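How to Prepare a Reading of the Names for a Small Town Ceremony

In Briltlow we read the names of the local men and women who died in military service every year, in front of the memorial stone next to the old Wimon mill. I have prepared the reading several times now, and I was asked by people from other towns how we do it. I wrote down the steps in the order in which I do them.

1. Make one list and keep only one

Start with the names that are cut in the stone. Copy them exactly as they are, also when you think that a name is wrong. Then compare with the church books, the county records and the newspaper collection in the library. Write every difference in a second column. Do not correct the first column.

When families write to you with a missing name, ask for one paper that shows the service and one that shows the connection with the town. Be polite and slow with this. For many families it is a painful subject, and a form with twenty boxes is not the right answer to a letter.

Close the list one month before the ceremony. Names which come later go to the next year, and you should tell this to the family in a personal letter.

2. Calculate the time

One name with rank needs six seconds when it is read with respect. Our list has 200 names, so the reading takes 20 minutes. If you have 600 names, it will be one hour, and older guests can't stand so long. In this case divide the list into two parts with music between them, and put chairs.

Rank, first name, last name is enough. In the first year we also read the unit and the year of death, and the listeners lost the thread very soon.

3. Choose the readers

Give no reader more than 30 names. After this the voice becomes flat. We take readers of different ages, and I like very much when a school student stands beside an old soldier. Ask also one reserve reader, who gets the complete list.

If a relative wants to read the name of his own family member, put this name at the end of his part. It can happen that he needs to stop for a moment afterward.

4. Practice the pronunciation

This was the most difficult part for me, and maybe for this reason I take it seriously. Call the families and ask how they say the name. Write it under the name in simple letters, with the strong part in capitals: "Vestik" became "VESS-tick" on our sheet, although half of the town says it with a long e.

Meet with all readers one time at the place itself, outdoors and with the microphone. Read the whole list aloud. Mark every place where somebody hesitates.

5. Print the sheets

Large letters, wide lines, one side of the paper only. Put the sheets in a hard folder with clips, because there is wind on the hill. Number the pages at the top. The last name of one reader and the first name of the next reader should be on both sheets.

6. On the day

Be at the stone 30 minutes before the beginning. Test the microphone with a real sentence. Put a glass of water near the stand. The bell is rung once before the first name and once after the last name, and between them there is no applause. Write this in the program, so that guests know it.

If a reader makes a mistake, he reads the name again correctly and continues without excuse.

After the ceremony collect all the sheets and copy the pencil marks into your main list on the same evening. I waited one week with this once and could not read my own notes anymore.
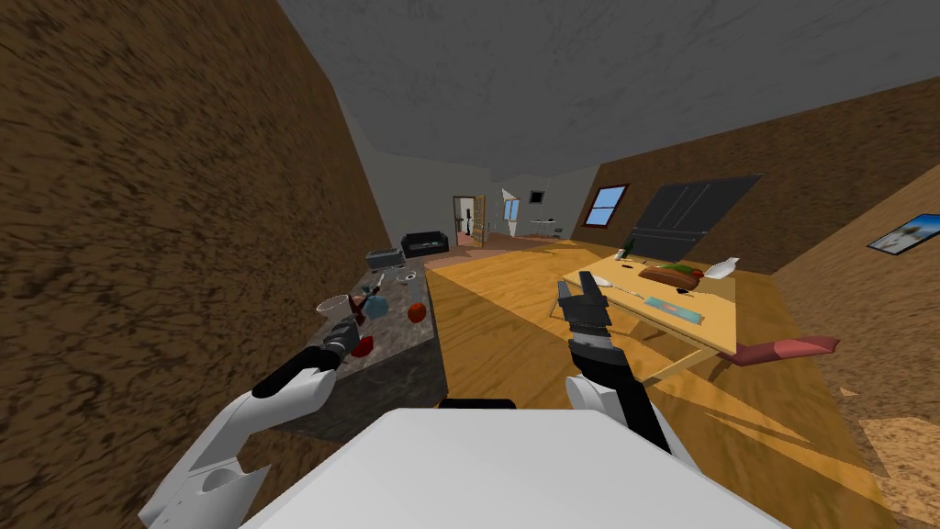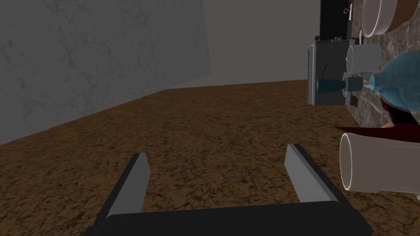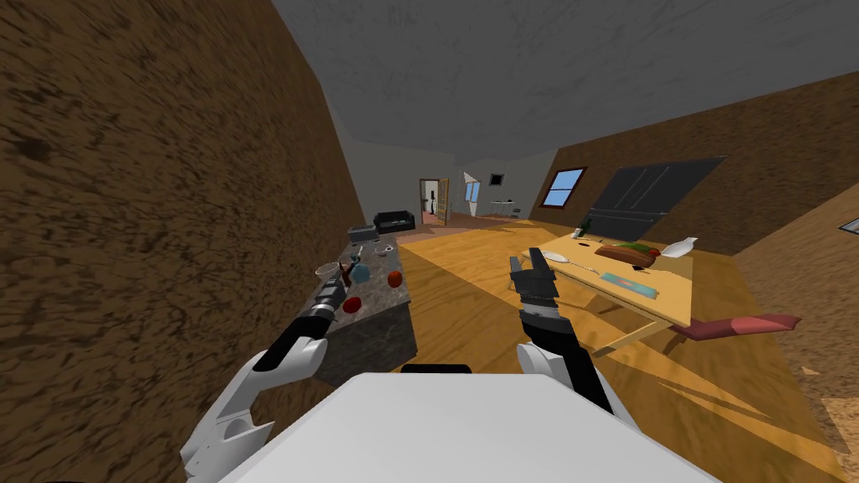
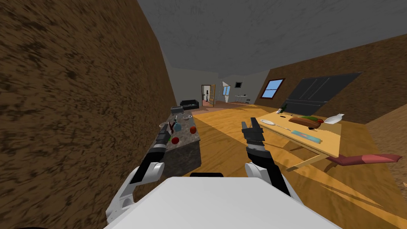 Page last changed: August

Additions to the steps

For a rainy day we have the hall of the Mugo building, with the same order and the same sheets. The bell stays outside, and one person stands at the door to give the sign.

Some towns read in order of year and some in order of the alphabet. We use the alphabet, so brothers are read together. If you change the order, tell the families before the program is printed.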